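Skurkville Home Support Program
Progress report to the Jatoi Fund
Prepared by Heather Carnegie, 28th January

Visits and hours

The program made 891 home visits in the reporting period across Skurkville and Plollthorpe. Most were for laundry, bed changes and light cleaning. Meal help made up the rest, and demand for it is rising in Plollthorpe, where the bus to the shops no longer runs in the afternoon.

Visits are booked at 90 minutes. Clients on the upper road at Plollthorpe often need longer, and we have been letting those visits run over by up to 20 minutes without charging the client. That time is coming out of the travel line, as agreed with Kavitha Chowdary.

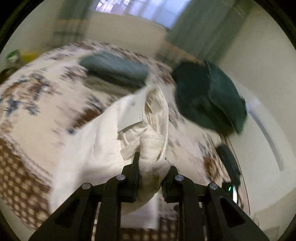

A white garment held over a bed with a patterned sheet.

Staffing

Petro Hrynyshyn has moved from casual to permanent part-time. Maksym Demchenko finished his training and now covers Skurkville on his own. We still have 2 vacancies, both in Plollthorpe. The job was advertised twice and drew applicants without a driver's licence. We would like to offer a fuel allowance in the next round and have put a figure in the attached budget.

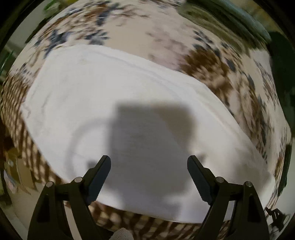 Hnat Hordiienko has taken over the roster from the Skurkville office. Changes now go out by text message the evening before, and fewer clients are ringing to ask who is coming. The old paper roster is being kept until April in case the new one gives trouble.

Client feedback

Comments were mostly good. The main complaint was having a different worker from one visit to the next. Several families also asked for clothes to be left out on the bed, as some clients can't reach the upper shelves of a wardrobe. This has been added to the client notes.

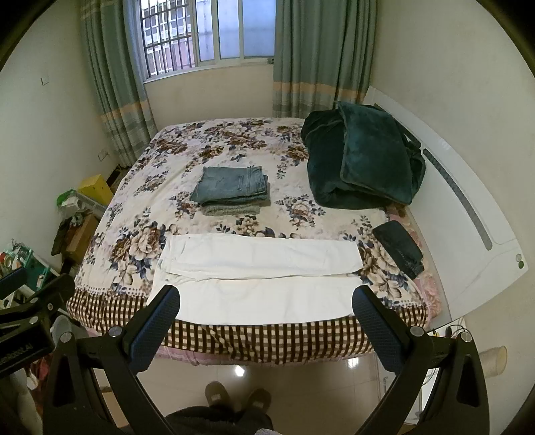

Folded clothes on a bed with a floral quilt, including a pair of light blue jeans.

Spending

Wages are on budget. Travel is over for the reason given above. The Skustunero booking software cost less than quoted and we ask to carry the difference forward to fuel.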